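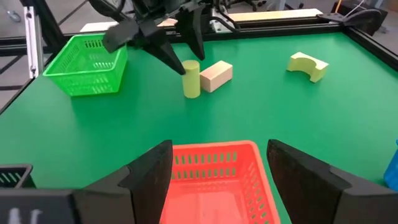 I only went to the Tandurov clearance for a kettle. I want that on the record, because my sister tells it differently at Christmas. A kettle, maybe some tea towels, home by two. Instead I drove back from Brukov with the hatch tied down with a dressing-gown cord and Lot 129 sliding around behind me at every roundabout.

Lot 129 was "baskets, asst., w/ blocks". That was the whole listing. Fifty-four dollars! I'd stuck my hand up to wave at a man I thought I knew, and he wasn't that man, and there you go.

So on Monday after tea we put the lot out on the green table and tried to make some sense of it. My sister loves a sort. She irons pillowcases. She had a system going before I'd found my glasses: blocks first, then baskets, then anything sticky. I said surely baskets first, so we'd have something to put the blocks in, and she gave me the look she's been giving me since primary school.

The blocks were lovely, though. I'd been ready to be cross about them and I couldn't manage it. There was a yellow cylinder I kept standing up on its end, and a pale wooden one like a little loaf, and a yellow arch, the sort you drive a car under when you're four. I did in fact drive my lip balm under it. My sister said if I was going to play I could do it in the lounge room.

We had a coral-red basket for the ones we liked, and a green one over at the back corner that was meant to be for the ones we didn't, only neither of us could bring ourselves to put anything in it. You'd pick up some poor block with a bit of wear on its corner and think, well, who am I to say? And back it went on the table.

"This is why your hallway looks like that," my sister said.

My hallway looks like that because of the Treltetau shelves, which came flat in a box with the wrong screws and have been leaning on the wall since September, but I let it go. You've got to pick your moments with her.

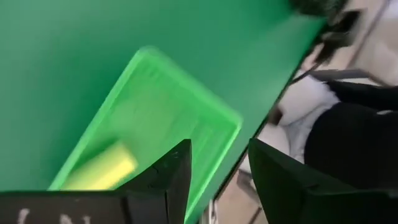

By then we'd moved on to the lime-green tray, and the tray was causing trouble. It's a cheerful thing, see-through, the colour of cordial, and I wanted it for the blocks. She wanted it under the sink. She'd put the yellow one in it to claim it for her side, and she kept calling it a sponge, and I kept calling it a block, and it's amazing how long two grown women can keep that up. I slid the tray my way. She slid it back. I slid it my way again and put my elbow on it.

"You don't even have children," she said.

"You don't even wash up," I said.

That shut us both up for a bit. I made a pot of Virk, the smoky one from the back of the cupboard that she pretends not to like, and we drank it standing up. (In the old saucepan. I mean boiled in the old saucepan. I still didn't have a kettle.)

I should say about our mum here. Mum had a basket by the back door when we were little, black, with slots up the sides, and everything in the house that had no home of its own went into it. Pegs, batteries, one roller skate, the good scissors. You weren't allowed to tidy it. If you moved that basket so much as a foot she'd know, from the other end of the house, with the wireless going. When we sold up it went to somebody or other, and I never asked who, and neither of us has brought it up in 30 years.

So when I got to the bottom of Lot 129 and dragged out the big black one, I went a bit quiet. It wasn't Mum's, I knew that straight off. Mum's had no writing on it, and this one had Chinese characters moulded into the side, black on black, so faint you'd sooner find them with your thumb. But the rim was the same, thick and rolled over, and it had the same rows of slots. I used to post pencils through those.

I put it on the table and turned it side on and didn't say anything.

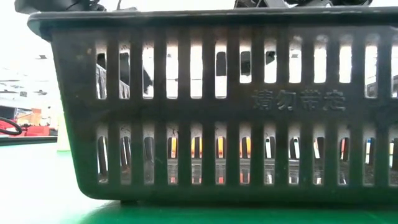
Well, that one's not going under the sink, my sister said, and she ran her hand along the rim and said it could stay by the back door, if I had the room, and that she supposed the good scissors could go in it.

I said I had the room.

She'd done two terms of Mandarin at night school, mostly for the dumplings, and she bent down with her phone torch and had a go at the writing. It took her a while. She thought it said please don't take away, or words to that effect, and she wasn't going to swear to it.

"Bit late," I said. "I've paid for it."

She laughed so much she had to sit down. Then she picked up the yellow thing out of the tray, sponge or block, and dropped it in the black basket, and went to look for her shoes.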